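Cutlery thread, 7 Oct 2026. Long one, get a brew 🧵

1/ I spent my whole day off teaching two robot arms to tidy up plastic spoons and I regret nothing.

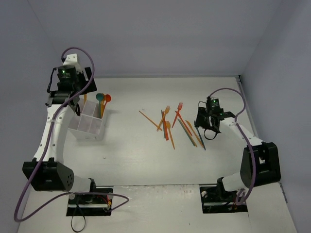

Spoons in the caddy, chaos in the middle.

2/ For anyone new: I drive the arms by remote control, with a little hand-held pair that they copy. I move, they move. Every go gets recorded, and later the software has a crack at working out what I was doing. Project's called Hemon, it's been eating my evenings since April.

3/ The job is "put the cutlery in the caddy". That's it. A toddler could do it (a toddler would also throw it, but still).

4/ Forks are my enemy. The handle's fine, but grab one anywhere near the tines and it twists in the gripper, and then you're trying to post it into the caddy sideways like a letter that's too big for the box.

5/ The plain sticks are weirdly lovely to pick up. No front, no back, nothing to get wrong. If the whole task was sticks I'd have finished by lunch and been insufferable about it.

6/ Total so far: 1,168 recorded goes. Today I added 70. I binned 17 of those because I fumbled and then sort of panicked at the controls, and I don't want it learning the panic.

7/ Someone at Distden (our local maker space, lovely lot, terrible coffee) asked why I don't keep the fumbles. I do keep some! If I drop a spoon, pause, and go back for it nicely, that's a good one to learn from. Flapping about over the pile for half a minute is just noise.

8/ Biggest thing I've changed this month is slowing down at the pick-up. I'd got quick, and quick looks great, but the gripper was closing while the arm was still drifting. Now I stop, close, lift. Dull to do, much better to train on.

9/ Also I mess up the pile before every single go. My first batch was useless because I'd been laying things out the same way without noticing, all nice and neat, and the arms got brilliant at exactly that one layout. Turn a fork round and they hadn't a clue.

10/ Using both arms is still the hard bit. My right hand does everything and my left hand just sort of hangs about, so guess what the robot's left arm has learned to do 🙃 I now make myself do a full set left-handed before I'm allowed tea.

11/ A couple of you asked about the Michalski method, where you talk out loud while you drive ("going to the orange one, gripping, lifting"). I tried it for an hour. I felt like a right plum, but my goes were far more consistent, so I suppose I'm doing it again tomorrow.

12/ Trained overnight on the older lot, by the way. Left it running on its own this morning and it put 2 spoons away, then hovered above a fork for ages. Same, mate.

13/ Things I'd like to sort next:
- a proper foot pedal for start and stop, the keyboard is too far away
- a better chair
- less glare off the white table after about four o'clock

14/ Grodon is the next project and it's cups. Stacking them, to begin with. I've been told cups are easier than forks and I've chosen to believe it.

15/ Right, wrists have had enough. If you've done anything like this with long thin things, tell me how you hold them – I'll read every reply while I pick spoons up off the carpet.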